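Visit report: Skinner motorcycle depot, Kerkport

We arrived at 9.30 and were met by Fiona Jardine, who runs the workshop side. The depot takes in 236 motorcycles in a normal October, most of them for winter storage. Each one is logged at the gate with mileage, fuel level and tyre pressures, then moved to a numbered bay. Batteries over 1000 days old are load tested on arrival.

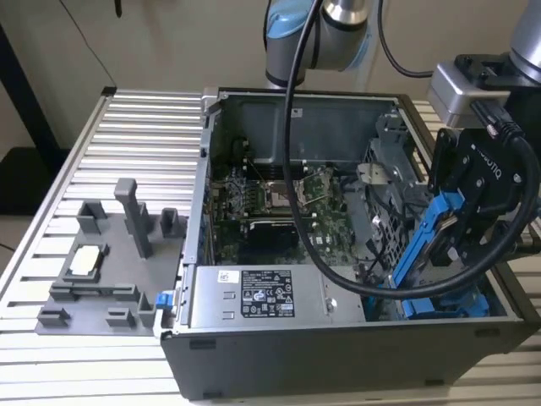

Servicing is done on six lifts. The 4000 mile service is the most common job - oil, filter, chain adjustment and brake check. Sebastião Barbosa showed us the carburettor bench and a Cukby twin, frame number 1557, in for a fork seal change. Parts are ordered by noon for next-day delivery. We left at 12.15.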